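Lekota Countertop Microwave – User Manual
Section 4: Choosing the place and first set-up
Revision 5/6/26

4.1 Before you start
Read this section to the end before you connect the plug. Keep the packing until the oven has passed the water test in 4.3.

4.2 Placing the oven
1. Choose a flat and stable surface, at least 460 mm deep. The oven must not stand over the edge.
2. Keep the oven away from the sink and from the stove.
3. Leave free space behind the oven and on both sides. The air openings must stay open at all times.
4. Check that the cord reaches the wall outlet without pulling. Do not use an extension cord.

CAUTION: Do not remove the thin cover plate inside the oven, on the right wall. It is not packing material.

4.3 Water test
1. Put the glass plate on the roller ring and turn it by hand. It must move freely.
2. Place a microwave-safe cup of water in the center.
3. Close the door, select 800 W and set one minute.
4. Press Start. The light comes on and the plate turns.
5. Take out the cup with an oven glove – the handle can be hot.

Note: Model Imava has a highest power of 900 W. For this model the test is the same, also at 800 W.

If the plate does not turn, see Section 7, error 344.

4.4 Objects on top of the oven
The top becomes warm during long cooking. Before each use, take away baskets, towels, paper and other things which can burn. Do not put heavy objects there, also when the oven is off.
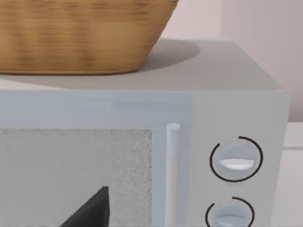

Fig. 6. Woven basket on top of the microwave. Remove before cooking.

4.5 Cleaning after set-up
Wipe the inside with a damp cloth and let it dry with the door open. Do not spray cleaner into the air openings.

Questions about this section: Flidau Service, Marianna Piątek.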